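**Old desktops get a second life at the Gisari repair day**

16 September 2023

What a turnout! The Gisari workshop opened its doors this morning for a full day of taking old office computers to pieces, and by lunchtime every bench had a tower lying on its side with the cover off. The machines come from Bremach, which cleared out its offices in July and handed over more than 300 desktops that would otherwise have gone for scrap.

The plan is simple. Memory, processors and hard drives come out first, get checked and sorted, and the good parts go back into the best cases. Finished computers will be given to families through the Sostosus lending program, which has a waiting list of 388 households.

"People expect it to be fiddly, and then they open one of these cases and everything just unclips," said Seon-mi Kwon, who organized the day. "I had a retired bus driver pulling memory like he'd done it all his life."
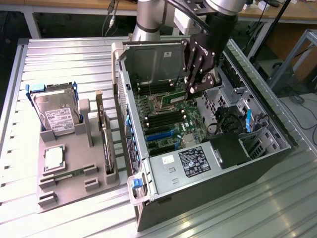
Memory is the part everybody wants to try. The modules are held by a little latch at the end of the slot, and once it's pushed back they lift straight up. Processors take more patience — the metal frame around the socket has to be opened before the chip will come free, and it goes into its own place in a tray so the contacts don't get scratched. Drives are wiped before anything else happens to them.

Dong-hyun Ryu brought his two daughters and stayed for seven computers. "We only meant to do one," he said, "but the girls wouldn't leave!"

The next session is planned for 30 people, and beginners are very welcome. Tools are provided, but bring reading glasses if you use them, as the print on those labels is tiny. Sign up at the Gisari front desk or ask for Aisyah Kwok.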